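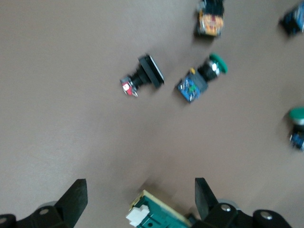

Pushbuttons out on the table, the green mushroom heads among them.

I have become a button bore. My family will tell you this with very little prompting. It started with the stove, which we replaced last October after the old one finally gave up on its second element, and which came with a sheet of black glass where the knobs used to be. You don't turn anything. You stroke it, and it beeps, and if your finger has so much as a smear of olive oil on it, it beeps three times and shuts the whole lot off. I have stood there with a pot of pasta going quiet in front of me, wiping the stove with a tea towel so that it would recognise me as a person.

So I am in favour of buttons. Real ones, with a bit of travel in them, the kind that sit in a panel and wait for you.

If you have only ever met a pushbutton from the front, do have a look at one out of its hole sometime, because most of the thing is round the back. What you press is the cap, and behind that comes a threaded neck that goes through the panel, and then the contact block with its metal terminals where the wires land. The blocks are my favourite part. They come in red, in blue, in orange and yellow, colours that somebody chose for a part that will spend its working life facing the inside of a grey box! I find that oddly cheering.

My friend Zewditu Wako wired control panels at Tratel for years and she thinks I am being soft about this. Her position is that a button is a switch with a hat on. Fair enough. But she is also the one who taught me to shut my eyes and run a hand over a panel, and to notice that I could tell a mushroom head from a flat cap without any trouble at all, and she has very firm views about where each of them ought to go. She once refused to sign off a packing line because two flat caps sat so close together that a gloved thumb would get both. The manager said the drawing had been approved. She said he was welcome to put a glove on and try it. They moved the button.

That's a conversation you can't have with a touchscreen, as far as I can see, because there is nothing to put your thumb on. Our community pool swapped its old pump panel for a Stendance screen a while back, and I'm sure it does marvellous things. It also lives in a damp room where everybody's hands are wet. I swim there in the mornings and I've watched the poor attendant prodding away at it with the dry end of a pencil, hunting through the menus for something that used to be a single press. The old panel had a row of buttons with hand-lettered labels (one just said NOT THIS ONE), and you could learn it in a minute.

I know the case against. Buttons cost money, every one needs a hole and a pair of wires, and when you want the machine to do something new you can't just send it an update overnight. My brother-in-law makes this argument every Christmas and he makes it well. A screen can be anything. My trouble is that I don't want my stove to be anything, I want it to be a stove, and I want to turn it down while I'm looking at the onions.

And you can mend them, which matters to me more the older I get. When the start button went on my bandsaw I took the back off, found a loose terminal screw, gave it a quarter turn and was cutting again before the kettle boiled. When a neighbour's dryer lost its touch panel the whole front had to be ordered in, and it took 30 days, and she hung her washing over the bannisters in the meantime like it was 1926. The repair came to more than she'd paid for her washing machine. I offered to drill the thing and fit her a nice green mushroom head. She thought I was joking.

Anyway, I'm told some of the car makers are bringing knobs back for the heater, and good on them. I'd like stoves to go next. Give me four dials, a timer I can twist, and something big I can hit with my elbow when both hands are covered in flour. I'd even pay extra for it, and I've told the shop so. They wrote it down, which was polite of them.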